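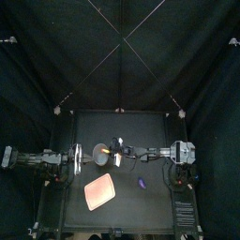

Photo: Chun-yin Siu

Ticket 2089
Subject: Pink tray sliding on black table top
Product: Clidon tray, bowl and cup, with toy food
Order: 2558
Opened by: Chun-yin Siu, Drandthorpe
Status: Open

Chun-yin Siu wrote:
The pink tray from this order slides when it is touched. It is on a black table top, flat on the surface, with the bowl further back. If I put one of the toy food pieces in the tray and push lightly on the rim, the whole tray moves a few millimetres. The bowl does not do this. I have the same tray at home on a wooden kitchen table and it stays put.

I would like to know if the tray is meant to have feet or a pad underneath. Mine has neither. The sheet in the box only gives washing instructions.

Clidon support wrote:
Thank you for getting in touch. The tray is supplied without feet. The bowl has a slightly rough ring on the base, so it will grip better on most surfaces.

Please try the following:
Wash the underside of the tray in warm water with washing-up liquid, rinse and dry with a clean cloth.
Wipe the table top with a damp cloth, no spray, and let it dry.
Check the tray for warping. Press each corner in turn and see if the opposite corner lifts.

Can you also tell us what the table top has been cleaned with?

Chun-yin Siu wrote:
Washed and dried the tray. Wiped the table twice. No corner lifts, so I don't think it is warped. It slides a bit less than before but still moves.

The table is a Runstead and has been cleaned with De Haan surface polish up to now. I had not thought of that. The top has a slight sheen, but I assumed that was the finish. 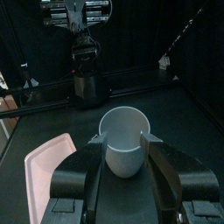

I tried the cups as well, as they are the lightest things in the box after the food. An empty cup moves if I blow on it, near enough. With one of the toy pieces inside it is better. I weighed a cup with the food in it at 147 g on the kitchen scales, if that is any use to you.

Clidon support wrote:
The weight is within what we would expect. We think the polish is the likely cause. It leaves a thin layer that a damp cloth will not lift. Please wash the top with washing-up liquid, rinse, and leave overnight before putting anything back on it. Do not use the polish again for now. Try a small patch first if you are not sure about the finish.

Chun-yin Siu wrote:
Done on 25th May, and left until the next morning.

Tray – much better, only moves with a proper push.
Bowl – same as before.
White cup – stays where it is put.
Grey speckled cup – still slides if it is empty.
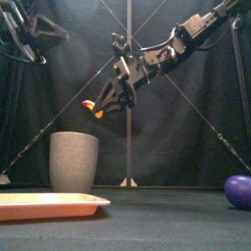 The speckled one is narrower at the bottom than at the top, so perhaps there is just less of it touching the table. It does not tip when the toy food is dropped in, it only shifts. I can live with that, but I would still like a pad for the tray if you sell one separately.

Clidon support wrote:
We do not have a pad for the tray at the moment. A set of 3 clear stick-on discs is due in June and should fit both the tray and the base of the cup. We can send you a set when they arrive. Please confirm your delivery address.

Chun-yin Siu wrote:
Address is the same as on the order. Please leave the ticket open until they come.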